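Subject: Re: [homechores] Proposed rule text for "wipe a counter" recordings
From: Rasa Uibo
To: homechores list

Hi all,

I am so glad Iason finally put this in writing. I've been wanting a proper rule for surface wiping since we started on the kitchen tasks, and having real text to push against is a hundred times better than the thread we had in May, where we all agreed with each other for 40 messages and wrote nothing down.

Quoting his message, then my comments in order.

Iason Kourkoulas wrote:
> Draft for section 2, wiping tasks. Please tear it apart.
>
> 2.1 A wiping recording starts with the cloth already in
> the hand and ends when the cloth leaves the surface.
>
> 2.2 Both hands should be in view for the whole recording.
> The free hand may rest on the surface or hang at the side.
>
> 2.3 The surface must be cleared before recording. Items that
> can't be moved must be listed in the notes.
>
> 2.4 The person wiping should cover the whole surface in
> straight, overlapping strokes.
>
> 2.5 Anything plugged into the mains must be unplugged and
> taken off the surface before a wet cloth is used.
>
> 2.6 Recordings with strong shadows are rejected.
>
> Kamol thinks 2.3 and 2.5 are the same rule. I don't, but I
> could be talked into merging them. Also I would like to know
> if anyone has a use for recordings shorter than 15 seconds,
> as I'd like to drop them.
>
> Iason

OK! Taking these one at a time.

On 2.1, I'd like to start earlier. The grasp is the part our Pistlow planner gets wrong most often, and if the recording begins with the cloth in the hand we never see how a person picks it up and folds it. A folded cloth behaves so differently from a flat one. It has a thick middle, it has edges that slide over each other, and there's nearly always some bit that won't stay tucked in. Our controller treats the cloth as a flat rectangle stuck to the palm (I know, I know) and the contact estimate goes strange as soon as there is a fold under the fingers. So my suggestion would be "starts with the cloth lying on or beside the surface, and ends when the cloth has been put down again." If that's too much to ask of people who have already recorded, make it a "should" and let the older ones stand.

2.2 I love, and I'd go further. "May rest on the surface or hang at the side" makes the free hand sound like luggage. Look at what it does when a person is wiping. It's planted, the fingers are apart, and it's telling you where the person's weight might go. I went through a batch with Anas on exactly this question and we ended up arguing happily until seven in the evening.

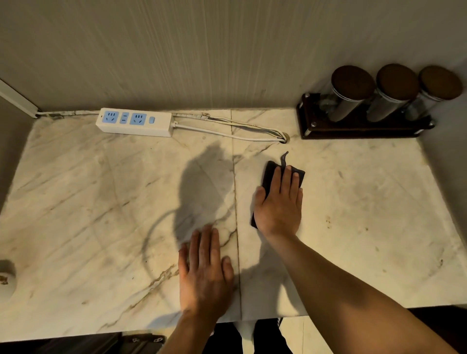 What I would like is a label on the free hand for each stretch of the recording: flat on the surface, gripping something, steadying an object, in the air. Four values, no more. Anas wanted a fifth for "pressing" and I talked him out of it, because from a head camera you can't tell a pressing hand from a resting one, and two people labeling the same stretch will disagree. If a site has force data they can add it in the extra column. I'd rather have four labels we all use the same way than nine that each lab reads differently.

There's a safety side to this as well. Those of us working on shared wiping (a person and an arm at the same counter) need to know how far the free hand reaches. Our current stop distance on the Jurero arm was set from the wiping hand only. I would dearly love to redo it with both, and I can't until the labels exist.

On 2.3 and 2.5, I'm with Iason, please keep them apart. One is about clutter, the other is about electricity and water, and if they're merged the second will get lost inside the first. But I don't think either one is right yet.

2.3 asks for a cleared surface. A cleared counter is lovely to record and useless to learn from! Kitchens have things standing at the back. People wipe up to them, wipe between them, and sometimes skip the last inch. If every recording in the set shows bare stone, the first planner trained on it will go straight through the canisters. I would split it like this:

2.3a At least one recording per surface is made with the usual items left in place.
2.3b Every item standing on the surface is listed in the notes, with a word on what it's made of where that is known. Glass is always marked as glass.
2.3c If an item is moved during the recording, the notes say so.

On 2.3b, please let's make "where that is known" do some work. I have seen notes where somebody wrote down a material from looking at the recording and got it wrong, and then three of us copied it. If you weren't at the site and can't ask, write "unknown."

For 2.5, the rule as drafted has two problems. The first is the word "wet." Nothing in a head camera recording tells a reviewer that a cloth is wet, so a reviewer can't check it. The second is that plenty of counters have a power strip lying along the back with its cables going down through a hole, and it lives there. Asking people to take it away means feeding everything back through the hole afterwards, and they won't do it, they'll just record somewhere else. My version:

2.5a Where a power strip or a plugged-in appliance stands on the surface, only a dry cloth is used, and the notes state that it was dry.
2.5b The cloth and both hands stay at least one hand's width from any socket, cable or cable opening.
2.5c When the robot repeats the task, sockets, cables and cable openings are marked as keep-out areas before the arm is switched on. They are marked by a person. Detection may add to the marking and may never remove from it.

I feel strongly about 2.5c, and I'd ask everyone to read it twice. A cable opening in a pale counter is a small dark circle. So is a coffee stain. Our detector was very pleased with itself for calling one the other last month, and on a wiping task that is the worst possible mix-up, as the arm then goes over and scrubs it. A person with a marker tool takes two minutes to do it properly. Let's spend the two minutes.

Loose cables deserve a line of their own, I think. They move. A keep-out area drawn at the start is wrong as soon as somebody nudges the bundle. Iraklis suggested padding the area by the length of slack you can see, and I think that's clever and easy to explain, so I've put it in my copy as a note under 2.5c.

2.4, straight overlapping strokes. No, please no! I understand why it's there, because coverage is easy to measure if everyone goes up and down like a lawnmower. But people don't wipe that way. They work at one spot, they circle, they come back. If we tell them how to move we are recording our own instruction. I would replace the whole clause with "The person wipes as they normally would. No pattern is requested." And then coverage becomes something we compute, which is more fun anyway.

A small addition while we're on surfaces: could the notes say whether the counter is one piece or several? Seams matter to us. The cloth can catch, the arm's force reading can show a little bump, and one of our older models used to treat a seam as the end of the counter and turn around. A yes/no field called "seam in wiped area" would do it. For veined stone I'd also like "strong pattern: yes/no," because pattern and dirt are hard to tell apart and I want to be able to pull those recordings out and test on them alone.

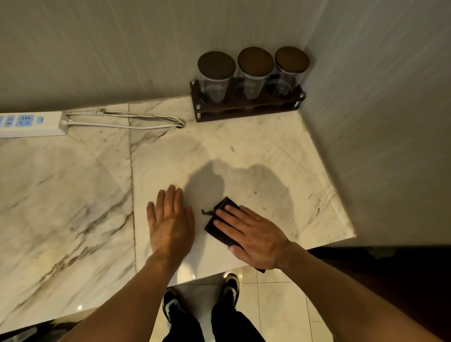
Seam in wiped area: yes. Strong pattern: yes. Items left in place: rack with three lidded canisters, power strip and cables.

With those fields filled in I could sort our whole folder in an afternoon. We have 977 recordings with no surface notes at all, and I'll happily do the back-filling if the list settles on the wording first. I don't want to do it twice.

2.6, shadows. Here I disagree with Iason completely, in the friendliest way. When you lean over a counter to wipe it and the light is behind you, your head and shoulders end up on the counter. Every home kitchen does this at some hour. If we reject strong shadows we throw out the normal case and keep the studio. I would turn the clause around: shadows are accepted, and the reviewer ticks a box if the person's own shadow falls on the surface. The Spanos group trained with and without such recordings and told us at the spring call that they wouldn't go back to leaving them out. Maybe Kamol can say more, he had the long conversation with them.

There is one thing missing from the draft altogether, and that's what else the camera picks up. A camera at head height looking down gets the counter, and also clothes, shoes, floor, cabinets. Shoes are fine by me, but mail on the counter is not, and neither is a phone screen. Could we add this?

2.7 Before release, a reviewer checks every recording for names, addresses, screens, reflections that show a face, and other people in the room. A recording with any of these is held back until it is masked or the person has agreed in writing.

Glossy floors and glass jars are where I'd look for reflections first. It's slow work the first few times and then you get an eye for it.

On the 15 second question: yes, keep them! Short ones are the best thing we have for the moment of first contact. Put them in a separate folder if they upset the averages.

I've started a merged text with all of this in it, next to Iason's original so you can see each change. It's in the shared folder under Usa, which is also where the old wiping notes are. Write straight into it, or answer here if you'd rather argue in public. I'd especially like to hear from anyone running a mobile base, as everything above comes from a fixed arm and I'm sure I've missed something about cabinet handles and toes.

Thanks again Iason, this is a really good start.

Rasa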